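House Rules for a Home Robot Arm: What We Do About Drawers, Cabinets and Fingers

August
By Abimbola Nwachukwu

I get more mail about the robot arm than I ever got about sourdough, so let's do a whole page on it. Most of you want to know the same thing: what are the rules? How close can you stand, what can it open, can you leave it going while you run a bath? There isn't one tidy rule book for a spare bedroom (I looked!), so what follows is the list we've settled on in our house in Limholm, borrowed from workshop habits and improved by a few dumb mistakes of my own.

First, mark the reach. Stretch the arm out as far as it goes, slowly, with the speed turned right down, and run painter's tape on the floor along the edge of that circle. Then add another 12 inches and tape that too. The inner line means the arm has to be stopped before you cross it. The outer line means pay attention. I used blue for one and green for the other, and even my nephew, who ignores every other rule I own, respects the blue.

Put the stop button where your hand already goes. Mine started out on the shelf behind the door, very neat, completely useless. Now it's by the light switch at waist height. Press it once at the beginning of every session to make sure it does what it's supposed to. It takes five seconds and I do it before my coffee.

Speed next. Anything new gets run at the slowest setting, start to finish, at least 5 times before I touch the dial. I know it's boring. My friend Tamunoemi Shehu used to run the training room at a parts shop over in Hurna, and she's stricter than I am: if you change the furniture, even by nudging it while vacuuming, you go back to slow and start the count again. She's right, and I've got a dent in a lampshade that says so.

Keep a notebook, too. Paper, on a string. Write down what you changed, what you tested and what you didn't like. Ours is up to 83 entries and half of them are me grumbling about the same hinge, but when something starts acting odd I can flip back and see when I last messed with the settings.

Now, drawers, since that's what most of the letters are about. I plan every drawer job on the computer before I let the arm near real furniture. The Pundine planner is the one I use, and it's worth learning even if you hate fiddling with software (I do). You build the piece, set the arm beside it and watch where everything wants to go. 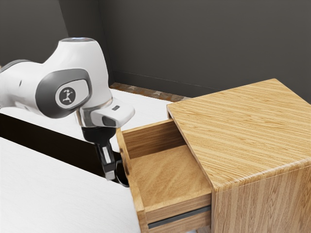
Drawers have a rule of their own in our house: empty them first, and look at the sides before you look at the front. Everybody worries about the front panel, but a side wall is a thin upright thing that sticks out into the room, and it's easy to forget once the drawer's open. On the nightstand I mocked up, the drawer is pulled out with nothing in it, and the gripper hangs straight down beside the left wall with its fingers about level with the upper part of the wood. That's the spot where I'd stop and check my clearances from two or three angles before running another inch. Look at the wrist as well, because on this one the white flange reaches a little over the back corner of the drawer, and if you're only watching the fingertips you'll miss it completely.

A few more drawer habits while I'm at it. Hands stay out of any drawer the arm is working on, even when it's sitting still, unless you've hit stop. Wax the runners on old furniture with a plain candle stub so the arm isn't fighting a sticky slide. Set your push limit low and raise it a hair at a time. And if a drawer doesn't have a proper catch at the back, fit one, or you'll be picking up socks and splinters.

Wipe the finger pads with a barely damp cloth and let them dry before you start. Skip the furniture polish on anything the gripper has to hold! I used Santoro spray on a chest of drawers once and the whole thing turned into a skating rink.

As for leaving it alone: no. Somebody stays in the room, awake, with the stop button in reach, and the dog goes in the kitchen. When you're done, park the arm folded in, switch it off at the wall and close whatever it opened.

Next month I'm doing kitchen cabinets with those soft-close hinges, which have been driving me up the wall. If you've got a trick for them, send it over.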